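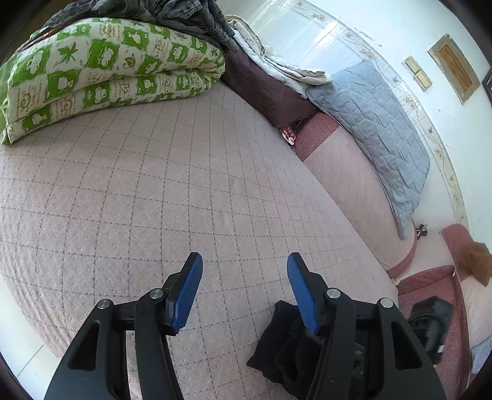
寝具片付けの自動化へ、Skokanceが来期の機材計画を公開 まずはハンドグリッパーを14台

家事ロボットの開発を手がけるSkokanceが、来期の機材調達計画を公開した。テーマはずばり「寝室」。掛け布団をたたむ、枕を元の位置に戻す、ベッドカバーのしわを伸ばすといった、毎朝どの家でも誰かがやっている作業をロボットに覚えさせるため、何をいくつ、どの順番で買うのかをかなり細かく書き出している。機材の購入計画がここまで読みごたえのある資料になるとは、うれしい驚きだ!

計画の柱は、人が手に持って使う二本指のハンドグリッパー14台の導入である。作業する人がこれで実際に布をつまみ、その動きを記録してロボットの学習に使う。据え置き型のロボットアームを先にそろえる案もあったが、搬入と設置に手間がかかり、一般の住宅を何軒も回るには向かないとして見送られた。ハンドグリッパーなら鞄に入れて運べるし、玄関を上がってすぐに作業を始められる。アームの購入は、データがそろってから改めて検討するという。

調達先はTraderoに決まった。決め手になったのは本体の価格よりも交換部品の扱いだったそうで、ここが実におもしろい。布を相手にする作業では指先のパッドの消耗が早い。キルティングのカバーのように厚みと縫い目のあるものを何度もつまめば、表面の細かな溝はどうしても減ってくる。Skokanceは本体と同時に指先パッドを300個発注し、現場でネジを外して付け替えられるよう、工具も1台に1組ずつ付けることにした。本体の予算だけ見て部品を後回しにすると、夏ごろには半分が棚で眠ることになる、と資料には率直に書かれている。過去の失敗から学んだ一文なのだろう。

記録を行う住宅は200軒を超える見込みだ。新築のモデルルームを借りれば話は早いが、同社はあえて人が暮らしている家を選ぶ。ベッドの大きさも、布団の厚さも、たたみ方の癖も家ごとに違う。柄物の掛け布団の上に毛布が丸まっていたり、枕が壁際に寄っていたり、すぐ横のソファに上着や鞄が置いてあったり。そういう部屋でこそ使えるロボットにしたい、という考えには大いに賛成である。

訪問の段取りと機材の保管はBastosが受け持つ。充電、清掃、パッドの点検をまとめて引き受け、翌朝の分を前日の午後6時までに仕分けておく方式で、予備機2台は常に倉庫に残す。つまり毎日外に出るのは最大12台。稼働率を欲張らないこの配分も、計画のなかで目を引いたところだ。

総予算は694万円。内訳は本体と部品が最も大きく、記録用の保存装置、運搬ケース、保険がこれに続く。意外に大きいのが布の費用で、練習用の掛け布団やシーツ、枕カバーをまとめて購入するほか、洗濯代まで独立した項目として立ててある。洗いたてと使い込んだものでは布の滑り方もたわみ方も変わるので、洗濯の回数も記録に残すのだという。こういう項目が予算表にきちんと載っているのを見ると、現場を知る人が作った計画だと分かって気持ちがいい。

運搬ケースについてはWilierの製品を試している最中で、正式な採用は2月に決まる。現在の試作ケースは内側の仕切りが浅く、指先パッドが蓋に触れやすい点が課題として残っている。仕切りを深くした改良版が届きしだい、階段の多い集合住宅で持ち運びを確かめる予定だ。

Skokanceは今回の計画表のひな形を、同じような機材をそろえようとしている学校や小さな工房にも配布する。台数を入れると部品と保管の費用が自動で計算される表になっていて、3台からでも使える。希望する場合は同社の問い合わせ窓口へ。配布は無料で、春には台所仕事向けの版も加わる。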